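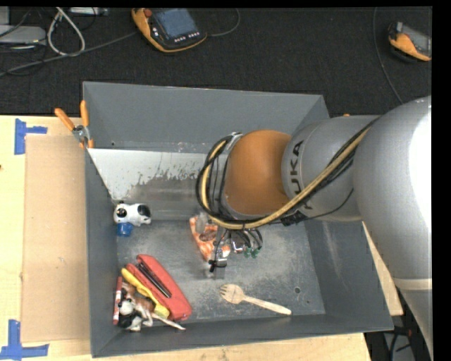
我一直觉得,一个家里最值得留下来的东西,往往是那些最不好看的容器。碗柜里成套的瓷碗,摔掉一只就不成套了;玻璃密封罐摆在架子上确实漂亮,可是盖子上的胶圈一松,它就只剩下漂亮。倒是那些旧铁皮箱、旧金属盆、掉了漆的大料斗,搬家的时候谁都嫌它们占地方,搬完了家,头一个用上的还是它们。

我想替这些旧箱子说几句话,也顺便说说我对“收纳”这两个字的一点意见。话可能会绕得远一些,请多包涵,年纪大了,想起一件事总会带出另外几件。

我小时候住在一条很窄的巷子里,巷口有家卖炒货和饼干的铺子。铺子里没有什么陈列架,就是一排敞口的大铁斗,四面往里斜,瓜子、花生、江米条都堆在里头,卖到快见底的时候,老板娘只要伸手一拢,东西就自己顺着斜坡滑到中间来了。那时候我不懂这有什么讲究,只觉得那铁斗像个漏斗,很想爬进去坐一坐。后来自己当家了,买过各种各样四壁笔直的盒子,每次掏最后那一点东西都要把整只胳膊伸进角落里去抠,我才明白斜壁的好处。做那只铁斗的人,一定是自己掏过东西的。

现在的收纳用品,我总觉得像是给照片做的。前些日子我在一家叫 Titwood 的家居店里逛了半个下午,店里收拾得真好看,白色的盒子一摞一摞,标签朝同一个方向。我拿起一只放零食的盒子问价钱,店员很客气,告诉我这个系列一共有18种尺寸,可以互相叠放。我当时就有点发愁。一个普通人家,要把饼干、虾片、孩子吃剩的半袋薯片分进18种尺寸里去,那得是多大的耐心呢?我在家里试过类似的办法,坚持了不到一个月,就又变成谁回来谁往最大的那只盒子里一扔。

所以我的意见很简单,零食这样的东西,就该放在一只又大又敞的箱子里,不必分,不必叠,更不必倒出来换包装。袋装的东西本来就有自己的包装,花花绿绿的,斜着躺在箱底,一眼就能看见,伸手就能拿到。把它从袋子里倒进透明罐子,保质期找不着了,口味也分不清了,受了潮还要怪罐子不好。我们家就吃过这个亏,两罐看着一模一样的粉,一罐是糯米粉,一罐是澄粉,那年的汤圆煮出来是什么样子,我就不细说了。

也有朋友劝我,说敞口的大箱子容易乱。乱是会乱的,这我承认。可是箱子里的乱跟桌面上的乱不是一回事。桌上摊着半袋话梅、一包拆开的苏打饼、两颗不知道谁给的喜糖,看着就让人心烦;同样这些东西,归到一只箱子里,它们乱它们的,桌子还是干净的桌子。箱子替你把乱圈住了,你什么时候有空,什么时候再去理它。我觉得过日子需要这么一个地方。

再说说旧。金属的东西用久了,底上会有一道一道的划痕,漆皮会起边,颜色也会花,这里发白,那里发暗。很多人看到这里就想扔了,或者想重新喷一遍漆。我年轻时也喷过,买的是 Grornum 牌子的一罐灰漆,喷完当天确实像新的,到了10月,磨得最多的那一面又露出底来。从那以后我就不喷了。划痕就让它划着。一只箱子上什么地方磨得厉害,就说明什么地方用得多,看久了还觉得亲切,跟老木头门槛中间凹下去那一块是一个道理。

当然我也不是说什么旧东西都好。直接接触食物的,掉漆生锈就不该再用,这个没有商量。我说的是放袋装、盒装东西的箱子,食物隔着一层包装,箱子只管兜住它。就这样也要勤擦,我的习惯是把东西全拿出来,用拧干的抹布擦底,边角起皮的地方拿细砂纸轻轻带一下,把翘起来的碎屑去掉,免得划手,也免得沾到袋子上。擦完敞着晾一晾再放回去。整件事用不了一壶茶的工夫,顺便还能把过期的挑出来。说来惭愧,每次都能挑出几样来。

至于摆在什么地方,我主张放在桌上,浅色的木头桌子最好。灰扑扑的金属箱子搁在地上,看着像是等着收废品的人来拉走的;搁到浅木色的桌面上,忽然就有了几分样子,一冷一暖,互相衬着。而且高度合适,不用弯腰。我母亲晚年腰不好,凡是要弯腰才能拿到的东西,她渐渐地就都不吃了,当时我还以为是她口味变了,后来把箱子挪到桌上,她又开始吃芝麻糖了。这件事我想起来总有些后悔,应该早一点挪的。

有一位在 Ellis 做厨房设计的同行看过我早先写的几段话,来信说我这是怀旧,说现在的人家厨房小,哪里摆得下一只大箱子。这话有一半道理。我家的厨房也不大,为了这只箱子,我让出去的是一台一年用不上两回的榨汁机,还有一个专门放那18种盒子里某几种盒子的抽屉。是的,我后来还是买了几个,人总是心软的。现在那个抽屉里放的是抹布和橡皮筋,用得比从前勤多了。

我又想起邻居从 Titunov 旧货行搬回来一只大铁箱,花了552块钱,她先生埋怨了好几天,说这个价钱能买一整套新的塑料箱。我去她家看过,箱子确实不便宜,也确实有年头了,里面坑坑洼洼,底上还有个小圆孔。她原本想找人把孔焊上,我劝她留着。擦洗的时候水能从那里走掉,平时袋装的东西又漏不下去,留着有什么不好呢?她听了我的,如今里头放的是孙子的零食和几包干面。她先生后来不再提那552块了,晚上看电视的时候,去箱子里翻东西翻得最勤的就是他。

我有时候想,我们对家里东西的要求是不是有点拧了。样样都要整齐,要成套,要让客人进门的时候说一句真干净。可一家人天天要用的,是伸手就能够着的东西,是不怕磕、不怕碰、孩子拿勺子敲两下也不心疼的东西。我见过太多漂亮的厨房,主人站在里面反而缩手缩脚,拿一包饼干要先挪开三样摆设。那样的厨房我坐一会儿还行,坐久了就想回家。

要是您家里也有这么一只旧金属箱,正犹豫要不要在下次大扫除的时候请出门去,我劝您先缓一缓。擦干净,找块桌面放稳,把家里散着的零食都归进去,用上一个季度再说。到时候还是觉得碍眼,再送人也不迟,说不定隔壁正想要呢。

2018年5月23日

来信请寄本站编辑室 | 版权所有,转载请注明出处 | 返回顶部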